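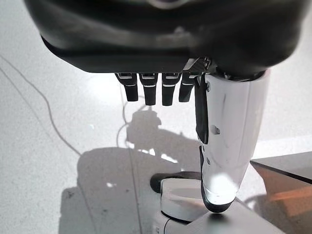

La mano negra con el pulgar blanco, vista desde la muñeca.

Cómo preparar el presupuesto de un humanoide para pruebas de lavandería

Por Safta Sârbu – 20 de mayo de 2023

Esta guía explica los pasos que seguí para planificar la compra del equipo de nuestro taller en Urncombe. Los precios son los que yo recibí, en euros y sin impuestos. Pida siempre los suyos.

Paso 1. Escriba la tarea antes de pedir ofertas
Una frase es suficiente: "sujetar una cesta por el borde y acercarla a la lavadora". Mi primera solicitud decía solamente "tareas domésticas", y los dos proveedores, Dumo y Unar, me enviaron ofertas que no se podían comparar.

Paso 2. Separe las manos del resto del robot
En muchas ofertas las manos aparecen como opción, en la última página. Pida para ellas una línea propia, con estos datos:
– precio de cada mano, izquierda y derecha
– precio de un dedo y de un pulgar sueltos
– plazo de entrega de los repuestos
– quién paga el transporte en garantía
En mi caso, el juego de repuestos de Dumo costaba 3330 y el plazo era de 12 semanas. Con este plazo conviene comprar el juego junto con el robot.

Paso 3. Haga la lista de lo que rodea al robot
Esta parte la olvidé casi completa en la primera versión. Anote los electrodomésticos, las cestas, la ropa de prueba, los cables y su fijación. Para los objetos pequeños reservé 400 y fue poco – las cestas se cambian con frecuencia.
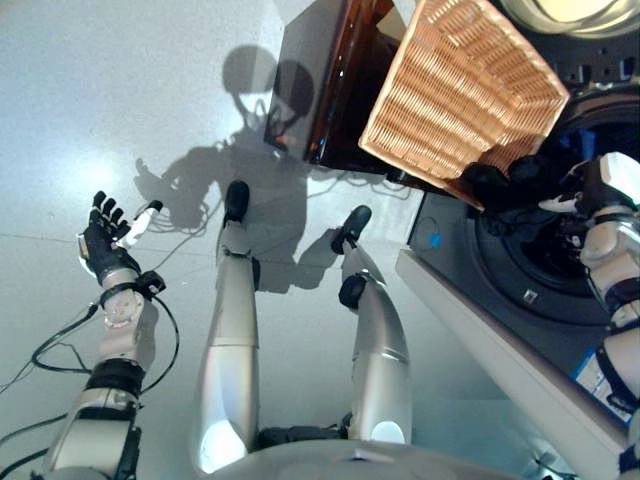
La mano derecha sujeta la cesta de mimbre junto a la lavadora de carga frontal.

Paso 4. Mida el espacio
Dibuje en papel la lavadora, el robot de pie y los brazos extendidos hacia los dos lados. Añada el recorrido de los cables por el suelo y marque por dónde pasan las personas. Si la lavadora va a funcionar con agua, pida aparte el precio de la toma y del desagüe.

Paso 5. Calcule las horas de persona
Una sesión necesita preparación, supervisión y orden al final. Yo cuento 2 personas por sesión. En el plan anual, este gasto resultó más grande que el mantenimiento.

Paso 6. Ponga fechas a los pagos
Acordé con Unar un pago al pedido y otro después de la prueba de aceptación, en septiembre. Escriba en el contrato en qué consiste esta prueba, con la misma frase del paso 1, y guarde una copia firmada con la oferta.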